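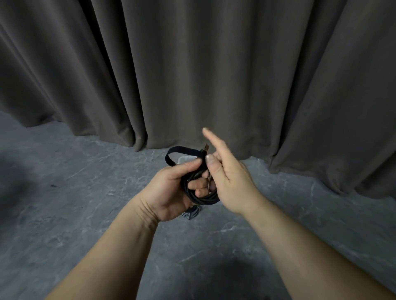
Clavcombe, Jan 3, 2018 — The Blackwood Players are delighted to say that their little theatre will open its doors again this January, after a long autumn of fundraising and a great deal of tea. Local families and shops gave 2,696 pounds between them, well past the 2,000 we had dared to hope for.

"I still can't quite believe how kind everyone has been," said chair Nomvula Naidoo.

Backstage evenings with Ottar Westerberg, for anyone curious about lights and sound, start this month too.
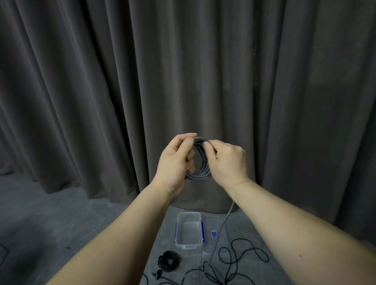 Tickets

Seats are 10 pounds, on sale now at the box office.

Contact: Blackwood Players, Clavcombe | © 2018 | Back to top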